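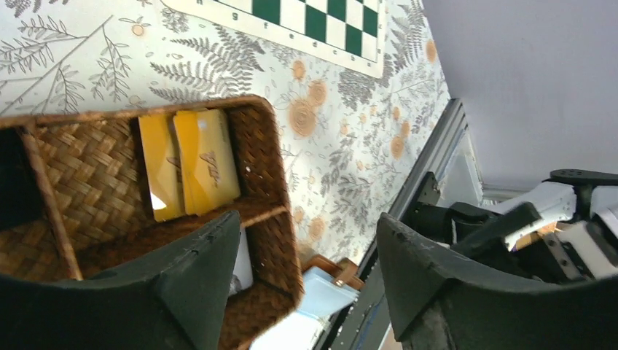

Hasbridge publishes handling guide for small robot arms

Hasbridge, 2018-09-06

Prunach has released a good practice guide for people who run small robot arms at benches and tables. It covers two-finger grippers, wrist cameras and work areas where more than one arm is fitted.

The guide has 21 rules on 6 pages. One part deals with sorting small items, such as cards in a divided basket. It asks operators to:

- write down the closing force before each session
- keep cables clear of the other arm's reach
- check that the rail and brackets are tight
- stop both arms before putting a hand inside the frame

Thin items standing on edge should be approached slowly, with the fingers wide open. Woven baskets are allowed — the guide asks only that they are checked for broken strands.

Drafts were tried at Cirkwood during August and revised after comments from Đoàn, which supplied 70 of the test items. The rules are voluntary and do not replace the maker's safety instructions.

Printed copies can be had from the Prunach office in Hasbridge.

Comments

benchtop_b: Does the force rule apply to soft fingers too?

Cirkwood reader: Good to see cables in there. Ours snag weekly.

M.T.: Page 4 prints sideways for me.

Contact the press office | © 2018 Prunach | Back to top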